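Notebook, stimulation room, the messy desk end

Picked up from where I left off in the green book, which is now full (somebody please order more green ones, I can't get on with the spiral kind). Still chasing the artefact on the Manninen amplifier. Every time the coil fires we lose the first stretch of the recording, and of course that's the bit everybody wants.

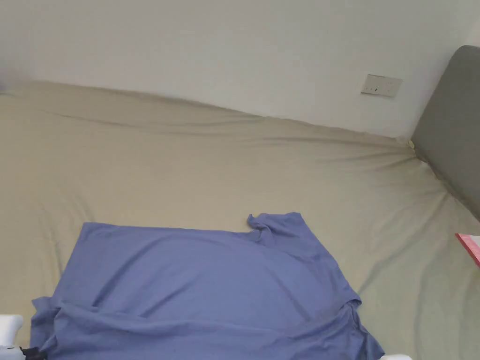 Skirnmont, January

Came in early and had the room to myself until Ainhoa turned up with the new batch of electrodes. First job was the recovery test: coil clamped over the saline tank, no tissue, 32 pulses at low output and then the same again with the leads twisted together. Twisting helped much more than I'd expected! The big swing after each pulse is still there, but the slow tail that follows it has shrunk to something I could live with. I ran it all again with the leads pulled apart to make sure I wasn't kidding myself, and back came the tail.

Anneli thinks the loop between the reference wire and ground is doing most of the damage. She wants the reference moved right up beside the recording tip, and I think she's right (annoyingly, as I'd already glued the holder). Will cut it off on Monday and start again with the softer glue.
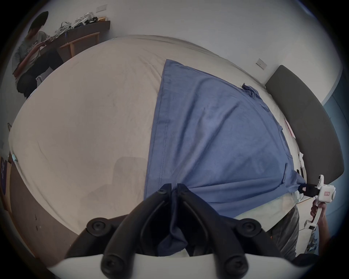 The electrode leads are the other half of the problem, and I spent most of the afternoon on them. The Prustis ones come with a stiff jacket that springs back as soon as you let go, so whatever neat path you tape down has wandered by the next run. Ainhoa suggested sewing them into a strip of cotton, with a channel for each pair, and I rather like it. What we'd want is one straight line of fine stitching, like the one down the button placket on a light blue shirt, close enough to the edge that the lead can't roll. She has a machine at home and will try two widths. If it works we can wash the strips, which is more than can be said for the tape.

Software: Illent dropped its trigger again on file 1724, halfway through a block. I've set the buffer to 3000 samples and it ran clean after that, but I've been here before with Illent and I'm not crossing anything off yet. Anneli has the log.

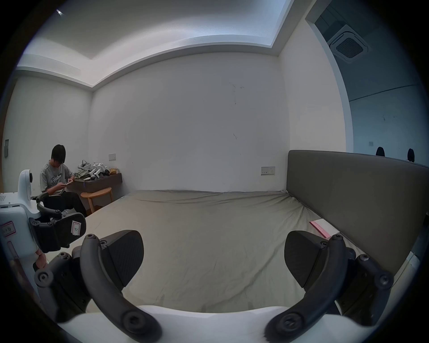
If it does drop again, the plan is to take the trigger straight off the coil driver and record it on a spare channel, so at least we can line things up afterwards. It costs us a channel and I'd hate to lose one, but a block with no timing is no use to any of us. I've left a cable made up in the top drawer, labelled, with the short end for the driver.

Still to do: cut off the holder, move the reference, repeat the tank test at 25 per cent output with the leads twisted. Ask Anneli whether the Manninen has a blanking input on the back, as the manual mentions one and I can't find it anywhere. Top up the saline.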